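Erkolach Building Forum
Shared Facilities > Interior Finishes
Topic: Proposed revision to wall covering standard

prosales_facilities
Posted January 7, 2018
Members are invited to comment on the proposed revision to Section 40 of the finishes standard. The current text permits patterned wallpaper in enclosed work areas without restriction. The revision would limit it to a single wall per room, with the remaining walls painted in a plain color. Comments will be accepted until the end of April.
Perla Rosales, Facilities Office

Becerra_2nd_floor
The second floor tenants do not support this revision. The existing text has caused no difficulty, and the cost of repainting would fall on the occupants. Our last quotation from Stolero came to 3341 dollars for two rooms, before removal of the old paper.

piltham_tenant
I must respectfully disagree with the previous member. Large patterns are difficult to match at the corners, and a damaged strip is hard to replace once the print has been discontinued. Plain paint may be touched up in an afternoon. A limit of one wall is reasonable.

Becerra_2nd_floor
The matter of corners is one of workmanship. A bold print may be carried across three walls in good order, and I submit the following for consideration. The paper is a white vine on black, with a dark brown marble pattern on the surface between the walls.

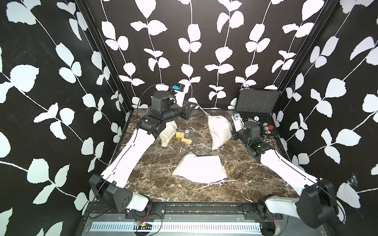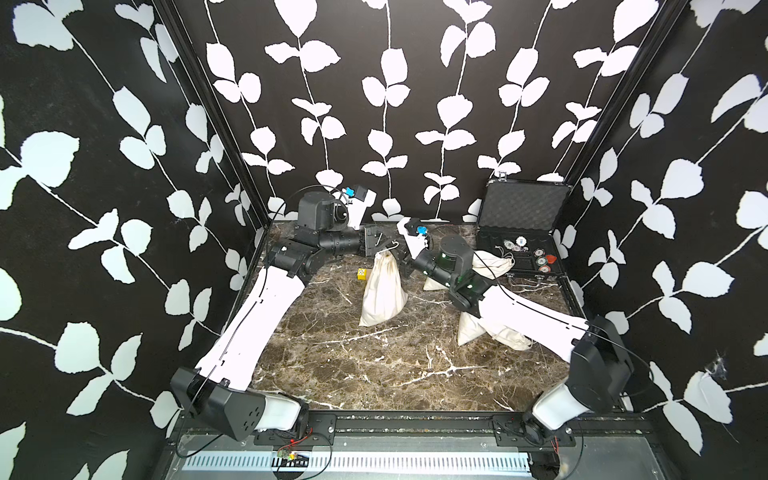
The proposed text makes no distinction between a small enclosure and a full office, and it should. I would accept a limit for any room above 100 square feet. Below that size, the choice should remain with the tenant.

oduct_reader
A question on procedure. Does the revision apply to paper already on the walls, or only to new work? Section 40 is silent on this point.

prosales_facilities
The revision would apply to new work only. Existing paper may remain until the room is next refinished. The size threshold has been noted and will be placed before the office with the other comments.

piltham_tenant
I remain of the view that a threshold will be hard to enforce. Many of our rooms have been divided more than once, and the floor plans on file are out of date – mine still shows a door that was closed up before I signed the lease. If a threshold is adopted, the plans should be corrected first.

Becerra_2nd_floor
On that point we agree. The second floor can supply measurements for its own rooms on request.

prosales_facilities
Please send measurements to the Facilities Office in writing, with the room number on each sheet.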